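3.2 Collecting the demonstrations

The demonstrations were recorded in June by students in the project course, using 2 hand-held grippers. Each gripper is held by its handle and carries a camera, so no robot arm is needed while recording. The students worked at home, on their own furniture, and chose the objects themselves. We asked only that each task use small household items and that the table covering be left as it was. In all, 923 recordings were kept out of over 2,000 made. Most of those dropped were too short or had a gap in the tracking data.

Clear and shiny items were encouraged. Our first policy, trained on the Laltura set of solid wooden blocks, did poorly on anything see-through, and Vusumuzi Zwane suggested that the second round lean toward such objects. Figure 4 is taken from this second round. 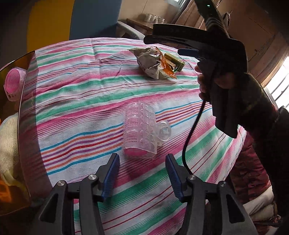
Figure 4. View from a gripper camera, with a translucent hair roller on a striped cloth and a second hand-held gripper at right.

Patterned cloths gave the object detector the most trouble. Stripes remain visible through clear plastic, as at the ring-shaped finger tab in Figure 4, and the detector often drew its outline around the solid part of an object only. Rafferty Montoya relabeled these outlines by hand — a slow job that took up most of the last two weeks of the course.

Recordings were then trimmed at both ends and resampled to a common rate. We did not correct for differences in room lighting. Tasks that used both grippers were stored as a single recording with a shared clock, and the two hands were treated as separate action streams during training (Section 3.3).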